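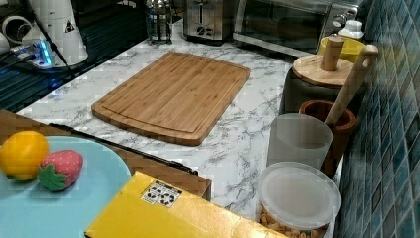 From: Tharindu Nanayakkara
To: Fombridge home cooks list
Subject: Re: [fombridge-cooks] first sourdough starter, is it dead?

Hi Chaminda, and hi everybody,

Oh, I am so glad you wrote before you threw it out! I've trimmed your message down to the parts I'm answering.

On an afternoon in April, Chaminda Biswas wrote:
> I started it with plain white flour and tap water, equal weights.
> The second day it went crazy, bubbles everywhere, nearly over the
> top of the jar. Now it's day five and it just sits there. There's
> a layer of grayish water on top and it smells like nail polish
> remover. Is it dead? Should I start over?

It isn't dead! What you saw on the second day was almost certainly bacteria having a party. They make a lot of gas early on, and then the jar turns sour enough that they quit. The yeast you want is slower to get going and it likes the sour. So there's a dull stretch in the middle where everything looks flat, and that's where most people give up (I dumped two perfectly good jars down the sink in my old apartment on Grunby Street before my neighbor told me to leave the third one alone).

The gray water is hooch. Pour it off or stir it in, I've done both and can't taste a difference once the bread is baked. The nail polish smell means it's hungry. If you ever see pink or orange streaks, or anything fuzzy, that's a different story and the whole jar should go in the trash, but hooch and a sharp smell are fine.

> How much do I keep when I feed it? The book says to discard half
> but then I have this giant jar of goo by the weekend.

I keep 28 grams of starter, and yes, I know that's a silly number. It's an ounce. My first scale only did ounces and I never changed. To that I add 100 grams of flour and the same of water, which is a big meal for a small starter and gives it plenty to chew on overnight. While yours is still getting going I'd feed it smaller amounts, maybe the same weight of flour as the starter you kept, so you don't thin out what's growing in there. Once it's doubling reliably you can go up.

If you can get whole rye, swap in a spoonful at each feeding. I can't tell you how much this woke mine up! The Begum bakery by the post office will sell you a little bag of theirs if you ask at the counter, and it's fresher than anything on the supermarket shelf.

> My kitchen is cold. Does that matter?

So much! I think that's most of your problem. Mine lives in the oven with only the light on, and I put tape across the knob after a very sad morning that I'm not going to describe. The top of the fridge works too, on some fridges. In a cold kitchen everything still happens, it just takes its time, so don't feed again until you've seen it do something. Feeding a sleepy starter on a strict schedule keeps watering it down.

A rubber band around the jar at the level right after feeding is the best tool I own. You'll come down in the morning and see that the goo has climbed above the band, and it's ridiculous how happy that makes a grown person.

> And what do people do with the discard? I feel guilty.

Oh boy. During the first week, compost it, it tastes awful. After that, please don't throw it away! Crackers are what I make most: discard, a bit of melted butter, salt, whatever seeds are in the cupboard, spread as thin as you can on parchment and baked until the middle snaps. Score it partway through, otherwise you get one enormous cracker (still good). Pancakes are great too, and I've put it in banana bread with no complaints from anyone.

When you do get to a real loaf, write to the list again and tell us how it went, flat or not. My first 3 were pucks. The first one that rose properly I took over to Jokimia with the heel already gone, since I'd eaten it in the car, and my aunt there still brings it up.

Anyway, short version for tonight: pour off the gray stuff, keep a spoonful, feed it, put it somewhere warm, and go to bed. Give it another week before you decide anything. If it still won't move, come by and I'll give you half of mine, it's a very generous jar.

Does anyone else here keep a rye starter all the way through? I'd love to hear how you handle it in summer, mine goes to soup by lunchtime.

Happy feeding,
Tharindu

P.S. Chaminda, loosen that lid! You mentioned in the part I cut that it's screwed on tight. Just rest it on top so the gas can get out.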